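# Dasdale Lending Cupboard - your questions answered

Hello and welcome! These are the things people ask us most often, either at the hatch or by email, and we've tried to answer them the way we would if you were standing in front of us with a cup of tea.

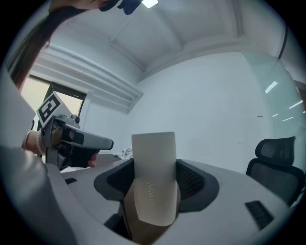 **What sort of things can I borrow?**
Mostly the bits and pieces you need for a weekend and then never want to store - carpet cleaners, folding tables, tile cutters, cake tins in the shape of numbers, that sort of thing. We have 574 items on the shelves at the moment and the list grows every time somebody in Jorkwood clears out a loft. We take small things too, and if there's a maker's name on yours, do give it to us when you donate. Pale embossed lettering on white, like MINISO running up the side, is very easy to miss under our old strip lights, and it helps us enormously when we come to write the label.

**Do I have to live in Dasdale?**
No, not at all. Anyone in Dasdale or Jorkwood can join, and if you're a bit further out, just ask.

**How much does it cost?**
Joining is free. Most items are £2 for the week, and the larger ones (the marquee, the wallpaper steamer, the big Hegazy floor sander) are priced on their own tags. You can pay by card or with coins, whichever suits.

**How long can I keep something?**
A week, and you can renew once by email if there isn't a queue. The sander nearly always has a queue, I'm afraid, especially in April when everyone gets the decorating bug!

**What if I break it?**
Please tell us, and please don't lie awake over it. Things wear out. We only ask for a contribution if something has been left out in the rain or lent on to a neighbour.

**Can I book ahead?**
Yes, through Tameo, the booking page we share with the Jorkwood toy library. Every item has its own number, so if you know you want the long ladder, type in 333 and it'll come straight up.

**When are you open?**
The hatch opens at 10am and we start packing away at 1pm - do come before half past twelve if you need something demonstrated.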